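Betreff: Re: [Zellen-Liste] RAM-Stecker an Zelle 6, Greifer läuft schräg auf

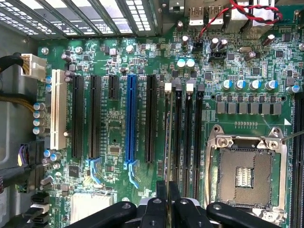
Zelle 6, Blick der Handgelenkkamera auf das Board, Greifer über dem Bereich der Speicherslots

Hallo zusammen,

Antworten stehen unten zwischen den Zitaten. Vorab der Stand: Zelle 6 läuft seit der Frühschicht wieder im Einrichtbetrieb, aber nur mit 30 Prozent Geschwindigkeit und ohne Riegel am Ende. Für die Serie gebe ich sie noch nicht frei.

Aus Follmont kam im Mai:

> wir haben bei uns die gleiche Zelle mit der Puva-Steuerung und
> demselben Parallelgreifer. Nach dem Wechsel der Finger setzt der
> Greifer die Module am oberen Ende sauber an, am unteren Ende
> stehen sie schief. Die Kamera ist neu kalibriert. Hat das schon
> jemand gehabt?

Ja, hier auch. Bei uns lag es an den Fingern. Die neuen Finger von Ha haben an der Anlagefläche eine Fase, die alten hatten keine. Wenn man die Schrauben in der üblichen Reihenfolge anzieht, zieht sich der linke Finger um ein paar Zehntel nach hinten. Ohne Last merkt man davon nichts. Sobald das Modul Gegendruck bekommt, kippt es.

Ich habe beide Finger noch einmal abgenommen, die Flächen mit Isopropanol gereinigt, die Finger gegen das Lineal gesetzt und über Kreuz angezogen. Danach den Greifer neun Mal leer geschlossen und jedes Mal mit der Fühlerlehre geprüft. Der Spalt war oben und unten gleich.

> Welche Referenz nehmt ihr für die Kamera? Wir haben bisher die
> Ecke des CPU-Sockels genommen, weil sie im Bild am deutlichsten
> ist.

Davon würde ich abraten. Bei offenem Sockel steht der Metallrahmen hoch und liegt damit in einer anderen Ebene als das Board. Je nach Winkel der Kamera wandert die Kante im Bild. Außerdem spiegelt er. Wir haben zuerst auch darauf eingelernt und bekamen von Durchlauf zu Durchlauf andere Werte in Y.

Jetzt verwenden wir zwei Punkte: das obere Ende des blauen PCIe-Slots und das weiße Dreieck, das rechts neben den Spulen auf das Board gedruckt ist. Der Slot hat genug Kontrast zu den schwarzen daneben, das Dreieck liegt in der Boardebene. Für den Slot muss in der Bildverarbeitung die Höhe von Hand eingetragen werden, sonst rechnet die Steuerung mit der Boardebene.

Die Riegel der Speicherslots taugen nicht als Merkmal. An unserem Board sind zwei weiß und zwei dunkelgrau, und die Suche springt auf die weißen, auch wenn ein grauer gemeint ist. Ob sie offen oder geschlossen sind, prüfen wir deshalb in einem eigenen Schritt vor dem Anfahren.

> Und wie macht ihr das mit den Kabeln im Gehäuse? Bei uns hat
> sich der Greifer schon zweimal verhakt.

Das Board bleibt bei uns im Gehäuse, also auch die Kabel. Das rot-schwarze verdrillte Paar oben rechts ist der unangenehmste Kandidat, es läuft in einer Schlaufe über das Anschlussgehäuse und hinunter zur Stiftleiste. Im Programm ist dort ein Sperrquader angelegt, von der Gehäuserückwand bis kurz unter die zweipolige Stiftleiste. Der Greifer kommt nur von der Seite des Chipsatz-Kühlkörpers über das Board. Der Weg ist länger, hat aber seitdem keinen Stopp mehr verursacht. Das gelb ummantelte Kabel am linken Rand liegt tief genug und ist nicht gesperrt.

Zum Sockel noch: solange er offen ist, fährt bei uns nichts tiefer als der Sicherheitsabstand über die Kontakte. Das ist in Fatatance als feste Ebene hinterlegt und lässt sich im Einrichtbetrieb nicht übersteuern. Wer das in der eigenen Zelle noch als Variable stehen hat, sollte es ändern. Ein verbogener Kontakt reicht und das Board ist Ausschuss.

Offen sind bei mir noch zwei Sachen:

Der Kraftwert beim Eindrücken. Der Zähler steht auf 1.344 Steckvorgängen mit den alten Fingern, für die neuen habe ich noch keine brauchbare Reihe. Ich lasse den alten Grenzwert vorerst drin.

Die Halterung der Kamera. Nach dem Warmlaufen verschiebt sich das Bild leicht gegenüber dem Kaltstart. Ich kalibriere deshalb erst nach einer halben Stunde Betrieb. Falls jemand eine steifere Halterung im Einsatz hat, bitte Zeichnung oder Maße an die Liste.

Die Parameterdatei für den Sperrquader kann ich schicken, sie ist aber auf unser Gehäuse bezogen und muss neu vermessen werden.

Gruß
Instandhaltung Zelle 6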